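Snack Basket Set, Rakovach table

README

Contents

This folder covers one small job: packaged snacks on a wooden table go into a mesh basket. It was put together in June at the Rakovach site and is kept with the other Clivov kitchen and pantry sets. There are 321 episodes, most of them under 40 seconds long.

The basket stays on the left side of the table. Snacks start near the middle or toward the right, in their wrappers.

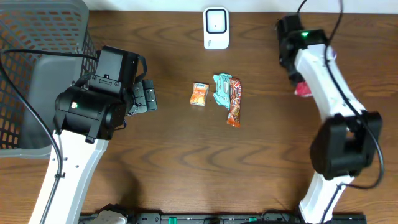 Three packaged snacks grouped at the center of the table, basket at left.

Items

The snacks are ordinary store items – small packets, crinkled wrappers and candy bars. They were picked to differ in size and color. Wrappers crease with handling, so the same item can look different late in the set. Replacements were bought when a packet split, and the new one keeps the item ID of the old one.

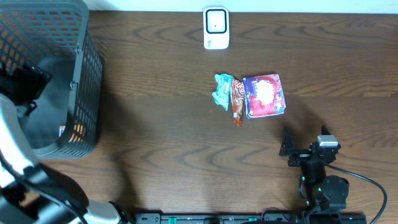

Chevalier wrote after the first release that the item IDs should also say whether a wrapper is foil or plain plastic, and asked for a column on it. The column is now in items.csv, under "wrap". Blank means not checked.

Layout of the table

Start positions were drawn from a printed list and set by hand, so expect them to be off by a little. Snacks may touch or overlap.

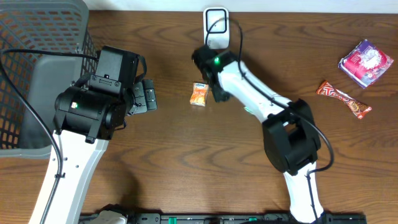
Each episode has one line in episodes.csv with the start order, the item IDs and the end state. The end state is "in", "out" or "rim". Use "rim" with care – some 400 lines were checked twice across both releases and that label changed most often.

Known gaps

Light was not held constant. Episodes made after 4 p.m. are darker. No opened or empty packages are included. 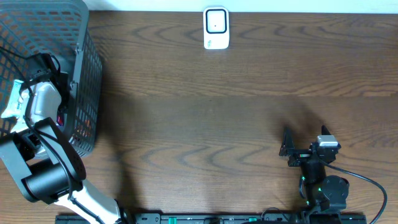 Pale blue-green item at the mesh of the basket.

Related sets

The Grondport set uses the same file layout with canned goods. Item IDs there start at 1000, so the two can be merged without renaming.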